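Fan curve keeps resetting after BIOS update - Vinstead board

pelletgrill_dan
OK so I flashed the newest BIOS on my Vinstead board last night and now my fan curve won't stick. I set it by hand, save, reboot, and the board goes right back to the stock profile where everything screams at 900 rpm minimum, even sitting at the desktop. The old version never did this! I cleared CMOS twice. Same thing. I also lost my memory profile but that one I could put back and it stayed.

Before I roll back (and I'm nervous about rolling back, I killed a board that way in college) has anyone else seen this? Case is a Lostell mid tower, six fans on the hub that came with it.

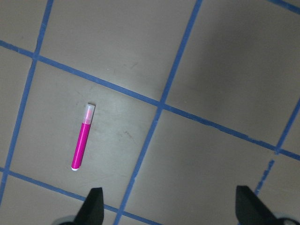
Pink marker on the taped grid

mokoena_m
Are you saving it as a profile or only hitting F10? On mine the fan page has its own Apply button way down at the bottom, and if you skip it the main save doesn't include the fan stuff. Dumb layout, I know. Took me a whole evening to find.
- Marthinus

pelletgrill_dan
Huh. I did not see an Apply button. Going to look when the kids are in bed.

quietcase
I don't think it's the button. I had the same board and the update moved the hub header from PWM to Auto, and Auto guesses wrong if the hub doesn't report a speed. So it decides there's a problem and loads the safe curve. Set the header to PWM first, THEN draw your curve. Doing it in the other order wipes the curve.

mokoena_m
But he says it goes back after a reboot. If Auto was the trouble he would see it right away, on the first screen. I still say Apply.

quietcase
Nope, detection only runs at power on. That's why it looks fine until you restart.
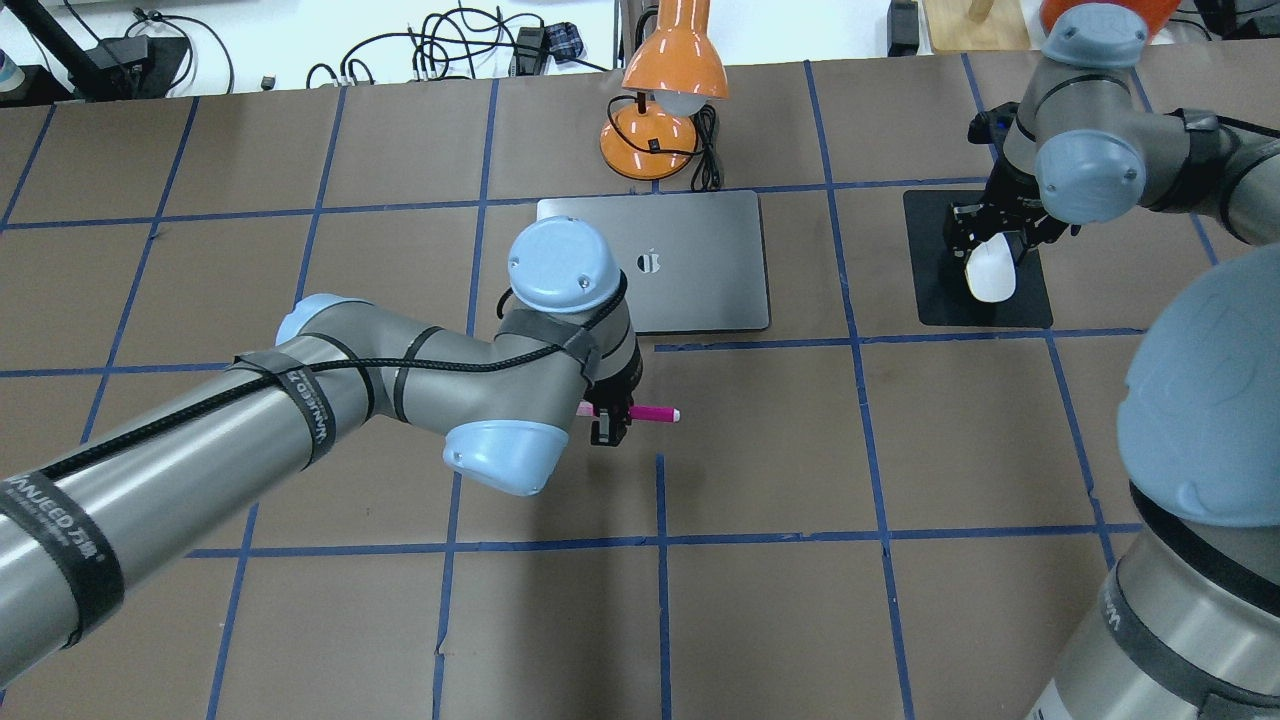 Arm with the black straps and braided cable

tvarma_builds
Can I be the annoying one and say don't do fan control in the BIOS at all? I use the Talpur utility in Windows, have for years, and I don't care what the board thinks. It loads 15 seconds after login and the fans calm right down. Tharun, by the way, I used to post here as tv_ollville before I lost my password.

quietcase
Sure, until Windows hangs and your fans are stuck at whatever it last told them. I want my cooling to work with no OS running, thanks. Also he'd still have the noise for the whole boot.

tvarma_builds
That has happened to me zero times, but fair point on the boot noise. I mostly put mine to sleep, so I never hear it.

pelletgrill_dan
Back. So there IS an Apply button (sorry Marthinus, I was scrolling right past it) and I pressed it, and the curve still reset. Then I did the PWM thing first, drew the curve again, hit Apply, then F10. Three restarts and one full shutdown with the power supply switched off, and it's holding! So maybe you're both right? I can't tell if Apply mattered and I'm not undoing it to find out.

mokoena_m
I will take half a win.

quietcase
Glad it's quiet. Write your curve points down on paper before the next update, though. Saved profiles usually don't load across versions on these. 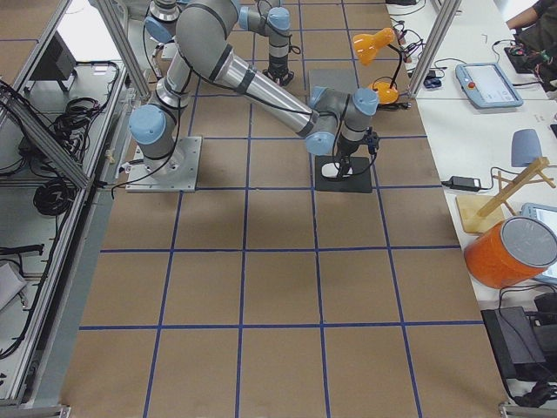

lurker_jo
Can I set the step-up delay on the same page, or is that somewhere else now? My CPU fan keeps revving up and down every time I open a browser tab.

quietcase
Same page, under the graph, but it only shows once the header is on PWM or DC. Try 6 seconds going up and 15 coming down, then hit Apply before you leave the page.

lurker_jo
Found it, thanks. Set it to 6 and 15 and will see how it does tonight when I've got a game running.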